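Utilizamos cookies propias y de terceros para mejorar su experiencia de navegación. Si continúa, consideramos que acepta su uso. Aceptar | Configurar

3. Adquisición de demostraciones

3.1. Modalidades de enseñanza

El corpus Vetau reúne demostraciones de manipulación obtenidas por dos vías. En la primera, el operador gobierna a distancia un sistema bimanual mediante un par de brazos maestros de cinemática equivalente; en la segunda, la persona ejecuta la tarea con sus propias manos mientras una cámara situada a la altura de la cabeza registra la actividad. Ambas modalidades comparten el catálogo de tareas, las instrucciones verbales y el criterio de segmentación, de modo que toda tarea teleoperada dispone de un equivalente manual.

La comparación entre una y otra vía ha sido objeto de atención creciente. La teleoperación proporciona acciones directamente ejecutables por el robot, pero impone un ritmo lento y una percepción reducida del contacto. La demostración manual conserva la fluidez del gesto humano, a costa de exigir una etapa posterior de correspondencia entre la mano y el efector. En el caso de los materiales delgados y flexibles -- papel, tela, láminas plásticas -- dicha etapa resulta especialmente delicada, dado que el estado del objeto no queda determinado por la posición de los puntos de agarre.

3.2. Tareas con papel

El catálogo comprende 21 tareas, de las cuales 13 requieren la intervención coordinada de ambas manos. El grupo dedicado al papel incluye alzar una hoja de la mesa, orientarla, plegarla, alisarla y depositarla en un recipiente. Las instrucciones fueron redactadas por Nazanin Mousavi y revisadas tras un ensayo preliminar realizado en agosto, en el que se comprobó que las formulaciones demasiado detalladas inducían movimientos rígidos y poco representativos. La versión definitiva indica únicamente el objetivo y deja a criterio del participante el modo de sujeción y el orden de los movimientos intermedios.

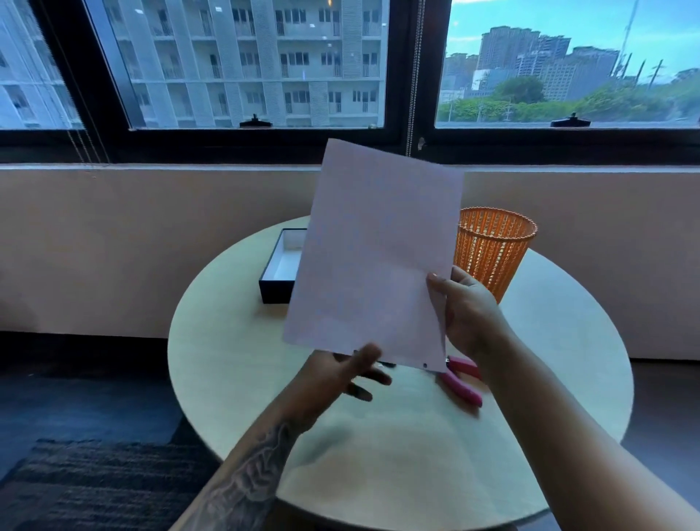
Figura 3. Manipulación bimanual de una hoja de papel, registrada desde el punto de vista de la cabeza.

El reparto de funciones entre las dos manos constituye la principal dificultad para transferir estas demostraciones a un robot. Un modelo que asigne a cada extremidad una trayectoria independiente reproduce con frecuencia tensiones contrarias sobre la hoja y termina por doblarla o soltarla. Por este motivo, la anotación distingue entre una mano de sujeción, que fija el objeto, y una mano de apoyo, cuya tarea consiste en limitar su movimiento. En la configuración de la Figura 3, la derecha prende el borde lateral con el pulgar sobre la cara próxima y los dedos por detrás, mientras que la izquierda toca el borde inferior con los dedos separados; se asigna, en consecuencia, la etiqueta de sujeción a la primera y la de apoyo a la segunda. La oclusión de los dedos situados detrás del papel obliga además a estimar su postura a partir de los fotogramas contiguos, y toda articulación estimada de este modo recibe un indicador de confianza reducida.

3.3. Segmentación y control de calidad

Se registraron 3.822 episodios, de los que 1.623 corresponden a demostraciones manuales y el resto a teleoperación. Cada episodio se dividió en fases de aproximación, contacto, transformación y liberación. La frontera entre contacto y transformación fue la que suscitó mayor desacuerdo entre anotadores, sobre todo en los plegados, donde la hoja comienza a curvarse antes de que exista un gesto deliberado. Se adoptó la regla de situar dicha frontera en el primer fotograma con un cambio de curvatura sostenido.

La revisión de las anotaciones se llevó a cabo con la herramienta Skeltwood, bajo la supervisión de Ákos Antal. Los episodios interrumpidos se conservaron en una partición separada -- sin uso en el entrenamiento -- con vistas a estudios posteriores sobre detección de fallos. No se descartaron, en cambio, los episodios con agarres corregidos durante la ejecución, por considerarse que la corrección forma parte de la destreza que se pretende enseñar.

3.4. Correspondencia con el efector

La conversión de la postura manual en órdenes para la pinza emplea la distancia entre el pulgar y el índice como medida de apertura, y el plano definido por ambos dedos y la muñeca como referencia de orientación. Esta simplificación es adecuada para la mano de sujeción. Para la mano de apoyo, cuya función no depende del cierre de los dedos, se prescinde de la apertura y se conserva solo la región de contacto, que el controlador trata como una restricción sobre la posición de la pinza. Los parámetros del controlador se mantuvieron constantes en todas las tareas con papel, y su ajuste se detalla en la sección 4.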